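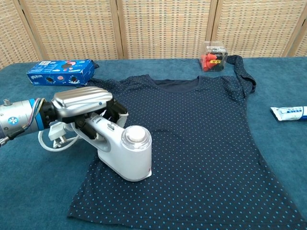
Laut Alaric Montoya müsse eine öffentliche Einrichtung zuerst erklären, weshalb sie für die Textilpflege einen Roboterarm mit Hand beschafft, bevor sie über Preise und Lieferfristen spricht. Der Einwand ging als Antwort auf unsere Ankündigung vom Vormittag ein. Wir nehmen ihn zum Anlass, den Stand der Beschaffungsplanung in mehreren Beiträgen darzulegen.

1/ Das Referat Technische Ausstattung der Stiftung Plekalard bereitet die Beschaffung von Handhabungstechnik für die Textilaufbereitung vor. Betroffen ist die Kleiderkammer am Standort Blackwood. Die Bedarfsanmeldung liegt vor, eine Vergabeentscheidung ist noch nicht getroffen.

2/ Zum Bedarf: In Blackwood werden je Woche 500 Kleidungsstücke angenommen, gesichtet und zur Ausgabe vorbereitet. Das Dämpfen ist der Arbeitsschritt mit dem größten Rückstand. Zwei Stellen in diesem Bereich konnten im vergangenen Haushaltsjahr nicht nachbesetzt werden.

3/ Im Bild zum ersten Beitrag führt die Hand einen handelsüblichen Handdampfglätter am Griff, darunter ein gepunktetes T-Shirt. Für die Planung ist dieser Punkt wesentlich: Vorhandene Handgeräte sollen weiterverwendet werden. Sonderwerkzeuge sind im Mittelansatz nicht vorgesehen.

4/ Geprüft wurden zwei Wege. Variante A (Anbieter Lurkell): Kauf von Arm und Hand, Wartung im ersten Jahr enthalten. Variante B (Anbieter Fatumgate): Miete über 60 Monate mit Austauschrecht für die Hand. Die Unterlagen beider Anbieter sind vollständig.

5/ Im reinen Anschaffungspreis liegt Variante A günstiger. Über die Nutzungsdauer verschiebt sich das Ergebnis durch die Fingerglieder, die als Verschleißteile geführt werden. Fatumgate übernimmt den Ersatz, Lurkell berechnet ihn nach Aufwand. Eine belastbare Zahl zum Verschleiß beim Dämpfen konnte keiner der Anbieter nennen.

6/ In den Kostenplan sind daher folgende Nebenposten aufgenommen:
– Stromanschluss und Leitungsführung am Arbeitstisch
– Tischbelag, hitzebeständig
– entkalktes Wasser
– Handdampfglätter als Ersatz, jährlich
– Schulung des Personals, zwei Tage
– Haftpflicht, Nachmeldung beim Versicherer

7/ Die Position Leitungsführung wurde nachträglich erhöht. Das Netzkabel eines Handdampfglätters liegt ohne weitere Vorkehrung auf der Arbeitsfläche. Vorgesehen ist nun eine Zuführung von oben mit Zugentlastung. Der Mehrbetrag ist in beiden Varianten gleich und wirkt sich auf die Rangfolge nicht aus.

8/ Rückfrage aus dem Kollegenkreis: Wird auch das Auflegen und Wenden der Kleidungsstücke mitbeschafft? Nein. Die Leistungsbeschreibung umfasst das Greifen, Führen und Ablegen des Dampfglätters. Auflegen und Wenden verbleiben beim Personal. Ein zweiter Arm ist als Option mit gesondertem Preis abgefragt.

9/ Zur Abnahme: Der Probebetrieb umfasst 1000 Kleidungsstücke aus dem laufenden Bestand, darunter Strick, Mischgewebe und bedruckte Baumwolle. Protokolliert werden Bearbeitungszeit, Eingriffe des Personals und Schäden am Gewebe. Die Schlussrate wird erst nach Freigabe des Protokolls fällig.

10/ Zu Herrn Montoyas Einwand in der Sache: Eine Dämpfkabine oder Dämpfpuppe wurde ebenfalls betrachtet. Beide setzen gleichförmige Ware und eine Stellfläche voraus, die in Blackwood nicht zur Verfügung steht. Die Gegenüberstellung umfasst 107 Seiten und kann im Referat nach Anmeldung eingesehen werden.

11/ Zeitplan: Die Leistungsbeschreibung wird derzeit mit der Arbeitssicherheit abgestimmt. Der Beschluss über die Variante ist für Mai vorgesehen. Mittel aus dem laufenden Haushalt sind bis dahin gesperrt. Anfragen weiterer Anbieter werden entgegengenommen, sofern sie sich auf die veröffentlichte Leistungsbeschreibung beziehen.

12/ Ergänzung zu Beitrag 4: Das Austauschrecht bei Fatumgate gilt für die Hand, nicht für den Arm. Eine entsprechende Klarstellung des Anbieters liegt schriftlich vor und wird der Vergabeakte beigefügt.

14 Kommentare · 9 Mal geteilt

Zuletzt aktualisiert: Januar 2018

© Stiftung Plekalard, Referat Technische Ausstattung · Kontakt · Nach oben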